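Search datasets
Search

jevport-returns
6 min read

# Jevport County Election Returns, Precinct Level

Precinct-level returns for primary and general elections in Jevport County, one row per candidate per precinct per contest. The files were compiled from the canvass books and from the spreadsheets the county clerk posts after certification. Unofficial election-night totals are not included.

Maintained by Theophilus Antwi and Johanna Lehner. Last revised 26 Jan 2022.

## Contents

- `returns.csv`: vote totals by candidate, precinct and contest
- `precincts.csv`: precinct codes, names, polling places, ward and town
- `contests.csv`: office, party (primaries only), seats to fill, term length
- `crosswalk.csv`: old precinct codes matched to current ones
- `notes.txt`: corrections, with the page of the canvass book for each

There are 62 current precincts and 1,103 contests. Most of the contests are town and school offices with a single candidate. Filter on `n_candidates > 1` if only contested races are wanted.

## Fields in returns.csv

`contest_id` matches `contests.csv`. It is stable across releases.

`precinct_id` is the code in force on election day. Use the crosswalk before comparing across years.

`candidate` is the name as printed on the ballot, in capitals, with suffixes kept. The same person may appear under more than one spelling. We do not assign a person identifier.

`party_line` is the ballot line. A candidate cross-endorsed by two parties has two rows. Sum them to get the total for the candidate.

`votes` is an integer. A blank cell means the precinct did not vote in that contest. Zero means it did and the candidate received none.

`mode` is `ED`, `EARLY`, `ABS` or `ALL`. Elections before early voting began have only `ED` and `ABS`, and some have only `ALL`.

`source` is `book` or `sheet`.

## How the files were made

Canvass book pages were photographed, run through the Fotero text reader, and then checked by hand against the page. Each page was keyed a second time by the other maintainer. Where the two versions differed, the page was read again and the result entered in `notes.txt`. Spreadsheet sources were converted with a script (`convert.py`) and were not rekeyed.

Column totals were compared with the certified county total for each contest. Contests that do not add up are flagged `mismatch = 1` and left as printed. The largest gap is in a district attorney primary, where the absentee column for Camenzind ward was left out of the printed sum.
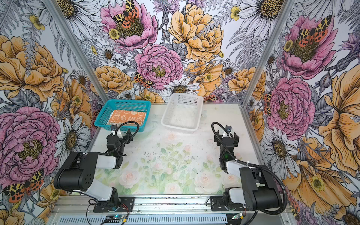 Precinct boundaries are the weakest part of this release. The county redrew its lines twice in the period covered, and only the second set was published as a map file. For the first set we worked from street lists, which give odd and even house numbers separately and sometimes skip a block. Map colors in `plots/` are assigned by ward and can be changed in `palette.txt`; the second palette there uses pink, golden orange, yellow, lavender and grey, with white for precincts that have no data. The grey and lavender are hard to tell apart in print, so use the default palette for anything on paper.

## Known problems

- Write-in votes are recorded as one total per precinct. Names of write-in candidates are not given, even where the book lists them.
- Onetti town reported its absentee ballots as a single block until the precincts were merged. These rows have `precinct_id = ONE-ABS` and cannot be placed on a map.
- Registration counts are missing for primaries. Turnout can be computed only for November elections.
- Overvotes and undervotes are combined in `sheet` sources and separate in `book` sources.
- One precinct shows more than 2,000 votes for a school board seat. The figure is printed that way and is flagged. We think a digit was repeated, but have not changed it.

## Small precincts

Rows for `EARLY` and `ABS` are folded into `ALL` in any precinct with fewer than 300 registered voters, following the clerk's own practice. Do not try to split them by subtraction from the county totals.

## Reporting errors

Send the contest identifier, the precinct code and, if possible, the book page. Corrections go into the next release and are logged in `notes.txt` under the date received. We do not edit a release once it has been posted.

Contact | Terms | © Jevport Returns maintainers | Back to top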